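Tray loading for one: notes on order and weight

Filed under: kitchen, small systems

Carrying breakfast from the kitchen to another room is a transport problem. The load is a plate, a bowl, a mug, flatware and a napkin. The vehicle is a tray. The route in our house is 14 paces plus one door that opens the wrong way. I have been doing this daily for most of a year, and I have now settled on a loading order I can defend.

The tray matters less than people think. I own two, one from Magaña with handles and one from Nilta without. Handles are useful when lifting from a low surface and get in the way on a shelf. A raised rim is the only feature I would insist on. It stops a mug that has begun to slide, and it contains a small spill long enough to reach a sink.

Stage first, load second

Everything goes out on the table before anything goes on the tray. Staging takes up more room than the tray does, so clear the whole surface. Large items go near the front edge where they can be reached without leaning, flatware lies to one side, and the tray stays empty until the set is complete. If a spoon is missing, this is the time to find out.

The mug is the piece I go back and forth on. Loaded first, it can have a corner to itself and everything else is arranged around it. Loaded last, it can be filled at the final moment. I now place it early and fill it late, which requires keeping the side nearest the kettle clear. 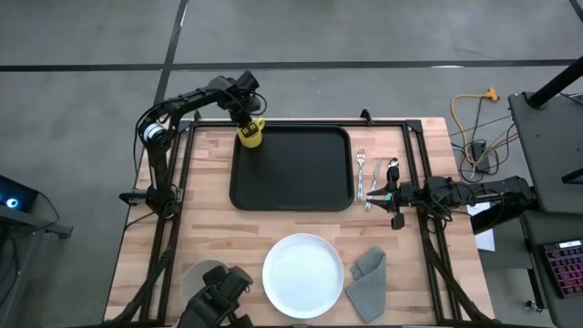

Placement and balance

An empty plate and bowl are a small fraction of the final load. Liquid is the variable. My bowl of oatmeal comes to 600 grams with the milk in, and the mug adds almost 300 more. If both sit on the same side, the wrist on that side does the work and the tray tips toward it at the door.

The theoretical answer is to put the bowl on one side and the mug on the other. In practice the bowl is happier on the plate. Nesting them saves floor area, the plate catches drips, and the two can be lifted off together at the other end. The cost is height. A nested bowl sits higher than a bowl on the tray itself, and a tall one will rock if the plate has a narrow well. Shallow bowls behave better. Test the pair by pressing on the bowl's rim with one finger; if it lifts on the far side, use a different plate.

With the plate and bowl on the left half, the right half is available for whatever else is going along. In my case that is fruit or bread, sometimes bagged, and a glass on weekends. The mug can go in a back corner behind the plate, though I move it across to the right once it is full.

Flatware comes after the dishes. A fork placed early ends up under something, and pulling it out disturbs the stack. I leave it beside the tray, parallel to the short side, until the dishes have stopped moving. It then goes along the inside of the rim, with the knife next to it and the blade facing in. The napkin is last. Folded once and laid over the flatware, it cuts the rattling by a useful amount.

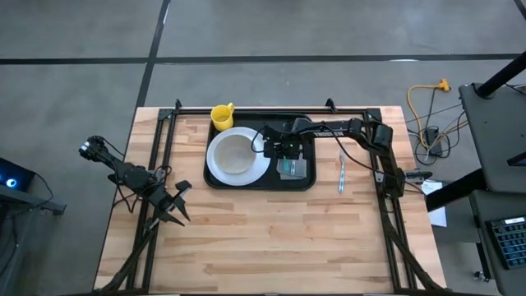
Uzma Memon wrote in to disagree with the flatware rule. In her kitchen the fork and knife are rolled in the napkin before anything else is touched, and the roll goes down first as a bumper between the plate and the rim. She has used this method for 60 or so breakfasts without a broken dish, and she considers my loose fork a hazard on stairs.

I tried the roll for a week. It does hold the plate in place. It also raises one edge of the plate if the roll is thick, and that affects a nested bowl more than a plate alone. With a thin cotton napkin there was no measurable tilt. With the heavy gray ones I prefer, there was. I have no stairs on my route, so I will keep the flat arrangement and concede the point for anyone who has.

Unloading is the same list backward, with one exception: the mug comes off first, because it is the item most likely to be knocked by a sleeve. Then napkin, flatware, and the plate and bowl as a unit. The tray goes back upright beside the breadboard. The Nilta one needs a dry cloth on the underside before it is put away, or it leaves a ring on the counter.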